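Laundry, 300 times over

The lead trainer at Kakside has a bad shoulder and an opinion about socks. Both come from the same place. Since January she has spent her working days steering a two-armed robot through household chores, her own arms strapped into a pair of lightweight levers that the machine copies, more or less.

"People ask if I program it," she says. "I do laundry. I do laundry very slowly, through somebody else's hands."

The project is called Zerkum, and its method is repetition. She performs a task by remote control, the robot records every joint angle and camera view, and then she does it again. A chore needs 300 good runs before anyone at Kakside will train on it. She throws out plenty more. "If I hesitate, it learns to hesitate. We had a version that stopped in front of every door like it had forgotten why it came in. That was me, on a Monday."

Loading a dryer turned out to be harder than the team had budgeted for, mostly on account of the cloth. A cup stays a cup, she points out, while a shirt is a new shape each time you touch it. 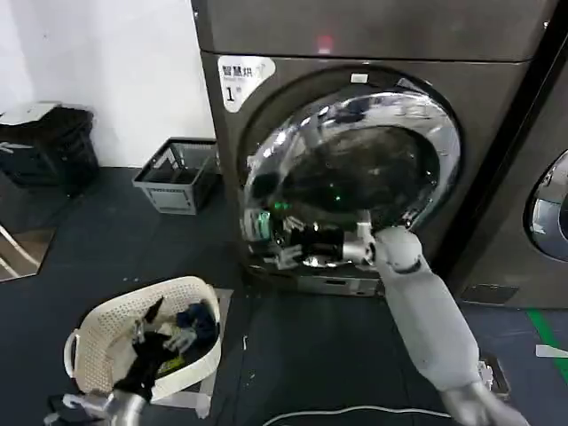

She has strong views on which arm does what. "One hand stays with the door, one goes for the clothes. My first 50 runs I kept swapping, and the model came out completely confused – it would let go of everything and wait."

Does she still do her own washing at home?

"My husband does it," she says. "He's quicker than I am now. I fold at robot speed."

Next on her list is matching socks. She has asked for a raise.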